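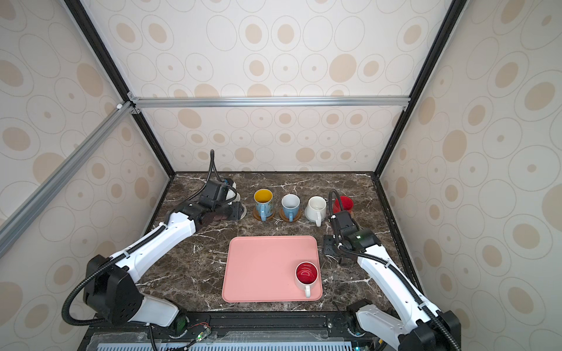 Five mugs, one pink tray

flofriesen87
OK mug people, I need opinions! I'm setting up a coffee corner and I'm in love with the light blue patterned one with the yellow inside – it makes me happy at 6 am. Do I keep them in a row at the back, or put them all on the tray?

nelly_b
Row! And that yellow!! The red one at the far end is great too. But where are the other coasters? I see cork under the two blue ones and the white one is right on the marble.

flofriesen87
I have 3 more on order from Hirska, should be here Monday.

E_Rios
Marble doesn't need coasters. I've gone without for years.

nelly_b
Eliécer, no. Coffee rings on marble are forever, ask my sister's counter.

E_Rios
Was hers sealed? Mine is.

slavicak
Tray for sugar and spoons, mugs behind it. I love pink against that dark brown, please don't hide it under mugs.

flofriesen87
Ooh, spoons on the tray. Trying that tonight!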